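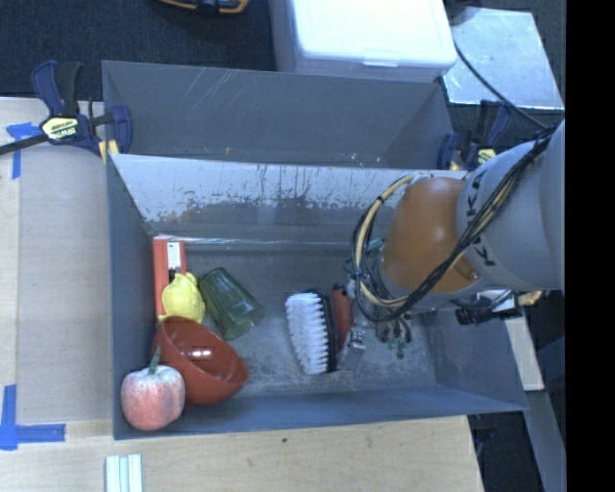

Aitana Sotomayor 在交接班时提出，机械臂接手取件以后，早班的人到底还要不要站在料箱旁边，手册里应当写明。本章按她的意见增补，适用于 Urkstead 退货分拣车间所有使用 Kuller 调度软件的双箱工位。

第 5 章 双箱工位的准备、运行与人工介入

5.1 岗位变动

改造前，每个双箱工位由一名分拣员负责取件、查看、转箱和登记。改造后，取件和转箱由机械臂完成，分拣员改称工位值守员，职责如下：
装箱与换箱；
处理 Kuller 报出的取件失败；
对杯、碗等日用品做外观判定，结果录入退货单；
班末清洁与点检。
值守员在运行期间无须站在料箱旁。判定台设在围栏外，每名值守员最多同时照看 2 个工位。超出时由班长另行派人，不得让邻近工位的人员代看。

注：工资级别与岗位名称的对应关系不在本手册范围内，见 Charbonneau 人事通知。

5.2 术语

前箱：待取物品所在的料箱，靠近操作侧。
后箱：接收物品的料箱，紧接在前箱之后。
末端：机械臂法兰以下的全部部件，包括夹持件、接头和随动线缆。
介入：人员身体任何部位进入围栏以内，时间长短不论。

5.3 开班准备

1. 确认工位处于停止状态，示教器挂在围栏外的挂钩上，模式开关置于“手动”。
2. 检查两只料箱的位置。相邻箱壁应靠紧，箱底平贴台面，不得垫纸板或布料。
3. 检查料箱交接处两侧的夹具。逐个用手推拉夹具本体，有松动即重新夹紧。夹具衬垫缺失的，更换整只夹具。
4. 核对台面上的蓝色定位胶带。胶带卷边或移位时，按工位图重新粘贴，旧胶带须全部揭除。
5. 查看机械臂外部的线缆和软管。线束绕过关节处应留有余量，扎带完好，外皮无破口。
6. 清空后箱。箱内若有上一班遗留物品，按 5.6 登记后取出，不得直接倒回前箱。
7. 将待取物品放入前箱。物品高度不得超过箱沿，可以叠靠，不要求摆放整齐。
8. 退出围栏，关门，在 Kuller 界面选择“开班”，输入工号。

注：料箱内壁的划痕和掉漆一般不影响识别。箱壁出现穿孔、翘边或可刮手的毛刺时停用，贴红签送修。

小心：第 5 步须在断开气源后进行。手动模式只限制运动速度，末端仍可能动作。

5.4 自动运行

1. 确认围栏内无人，口头通报“几号位启动”，相邻工位应答后再继续。
2. 将模式开关转至“自动”，按下绿色启动键。
3. 观察首个完整循环。机械臂应从前箱取件，移至后箱上方释放，再回到等待位置。首个循环未结束前，值守员不得离开判定台。
4. 首个循环正常，在界面点“确认首件”。未确认时，系统只执行这一个循环便停止。
5. 后箱装满或前箱取空时，工位自动停止并亮黄灯。值守员按 5.3 第 6 步和第 7 步换料。

注：软质刷类、开口朝上的碗和侧倒的杯子较易发生二次抓取。同一物品连续抓取 6 次不成功，Kuller 会跳过该物品，取完其余物品后再报警。此类报警不计入值守员的差错记录。

注：节拍由系统设定，值守员无权也无义务追赶节拍。判定台积压时，点“暂缓来料”，工位在当前循环结束后停下。暂缓次数只用于排班分析。

5.5 人工介入

警告：严禁在机械臂停于料箱内时伸手取物。末端静止不代表程序已经停止。

1. 点“暂停”，等待机械臂抬离料箱并回到等待位置。
2. 若机械臂未能抬离，按急停，不要再点任何界面按钮。
3. 模式开关转至“手动”，拔下钥匙，由介入人员本人随身携带。
4. 打开围栏门，在门上挂个人挂牌。
5. 处理物品。卡在箱角的物品用长柄钩拨开；与末端接触的物品先托住再松开夹持件。
6. 检查末端附近的线缆是否被物品钩住，必要时理顺。
7. 退出围栏，取下挂牌，关门，插回钥匙，复位急停。
8. 按 5.4 第 1 步重新启动。

两人同时介入时，各挂各的牌。后出来的人负责关门。

小心：不得为缩短介入时间而松开料箱夹具、移动料箱。料箱一旦移位，须由设备组重新标定，工位当班停用。

5.6 登记

登记内容限于物品编号、判定结果和异常代码。异常代码 1,392 表示“物品与退货单不符”，使用该代码时必须附文字说明，写明实物是什么。其余代码可不附说明。

改造前的纸质登记本保留至 12 月底，供断网时使用。断网期间机械臂不得启动，值守员按原有手工流程分拣，当班产量按手工定额核算。

5.7 人员轮换与培训

1. 新值守员须先完成手工分拣岗位的见习，再学习本章。未做过手工分拣的人员不安排断网班次。
2. 介入操作由 Estela Yáñez 考核签字，签字页存入设备档案。
3. 值守与判定轮流进行，连续注视判定屏的时间不得超过排班表规定的上限。
4. 原分拣员转岗后保留对物品判定标准提出修改的权利，修改单交班长，由 Rorkine 技术室答复。

注：机械臂的取件顺序与人工习惯不同，常把手工分拣时最先拿走的大件留到后面。值守员不必为此重新翻动前箱。

5.8 班末

1. 在 Kuller 界面选择“收班”，等待机械臂回到停放位置。
2. 断开气源，模式开关置于“手动”，钥匙交班长。
3. 用干布擦拭箱底积尘，不得使用压缩空气吹扫。
4. 前箱剩余物品留在箱内，在交接单上写明“未取完”。
5. 复查夹具与定位胶带，双方签字交接。

修订记录
2021-10-31 增补 5.1、5.7；5.5 增加随身携带钥匙的要求；删去原“值守员应协助机械臂取件”一句。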